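Saturday, March 7, 2026

Filed under: Diary, Evening class notes

Up at seven. Made porridge, left the pan in the sink, and got the early bus so I would have time to read my notes again before the suturing session. The bus was nearly empty. Rained the whole way.

We are on simple interrupted stitches now. Last month was all knots on string tied to a chair back, and I got quite quick at it, but string on a chair does not teach you much about tissue. Mateja Stan took the morning group. She is strict about the order of things and I find that helpful. Look at the whole wound first, decide where each stitch will sit, then pick up the needle. I tend to pick up the needle first.

What I wrote down from her talk:

Start at one end and work along. Some people put the first stitch in the middle and then halve each gap, and she says that is fine for a long straight cut, but she wants us to learn it from the end.

Needle goes in at a right angle to the surface. Turn the wrist and let the curve do the work. Same distance from the edge on both sides, same depth on both sides.

Edges should meet and turn up very slightly. If they roll inwards, take it out and do it again.

Lay the knot to one side of the line. Do not pull it down hard. The edges swell later, and a tight stitch will cut in.

Tails short, but not so short that you cannot get hold of them when they come out.

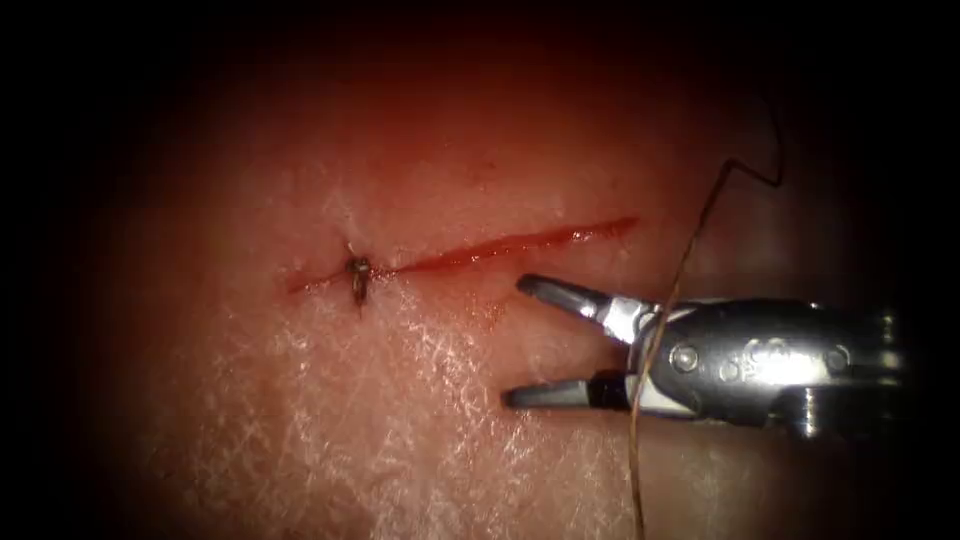
The first knot is the one I always fuss over. With one stitch tied at the end and the rest of the cut still open, it looks as if you have hardly begun, and I start to hurry. Mateja told me to slow down for the second and third, as those set the spacing for all the others. She also said to watch the skin and stop watching the thread. The fine creases in skin are useful, because if they run straight across from one side to the other you have matched the edges properly. I had never thought to look at them.

My own practice in the afternoon was middling. I did a row on the pad and the spacing was even until near the far end, where the cut gets shallow and I went too deep. Took two out. Finn Reuter had the place next to mine and finished before me, though his knots all sat on the line. We swapped and looked at each other's. He thinks I grip the needle too near the tip and he is probably right.

Lunch was a cheese roll and an apple. Drita Softić has a spare copy of the wound closure book, 457 pages, and will lend it to me until April if I don't write in it. I said I would use slips of paper.

Home by five. Washed the porridge pan, which had set hard. Phoned Vesna and told her about the creases and she asked me to talk about something else while she was eating. Paid the gas bill.

To do before next time: more thread, ten knots each evening left-handed, read the chapter on tension. Bed at half ten.

Recent entries
Left-handed knots, week two
New gloves, wrong size
Bus times changed again
Notes on needle holders
A long Sunday with Teodora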